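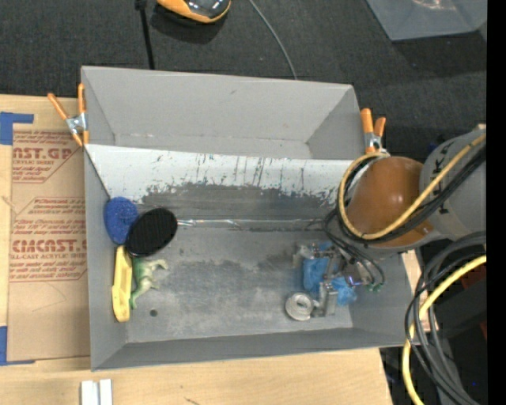

## About Clulham

Hi, and thanks for stopping by! I run Clulham, a small shop for odds and ends, the kind of stuff that lives at the bottom of a kitchen drawer until the day you need it. I started in April with one table and a lot of cardboard boxes, and I've been happily sorting other people's leftovers ever since.

Most of what I sell is mixed. A little green dinosaur might share a bin with a metal bracket, a yellow plastic whatsit and something blue and spongy, and I like it that way. People come in for a bracket and go home with the dinosaur (I did the same thing as a kid, at every yard sale my parents dragged me to).

## The gray bins

Regulars always ask about the bins, so okay! They're wood, painted light gray, with sides that slope down to a flat floor. Small things slide to where you can reach them, and you don't scrape your knuckles digging in the corners. They get scuffed like crazy. I repainted one last year and it had dark streaks all over the back wall again before I'd even put the brush away, or that's how it felt. I've quit fighting it.

## How it works

- Anything in a gray bin is $21 for a bagful. You pick, you pack.
- Toys and figurines are welcome in the same bag as hardware.
- If you need two brackets that match, ask me first. I keep the pairs on the Lamont shelf by the door.
- Drop-offs are fine, up to 30 pieces at a time, please!

I'm at 243 Astar Street, in the low brick building with the green awning. Come dig around, and bring a bag if you've got one.

*Page updated May 29, 2021*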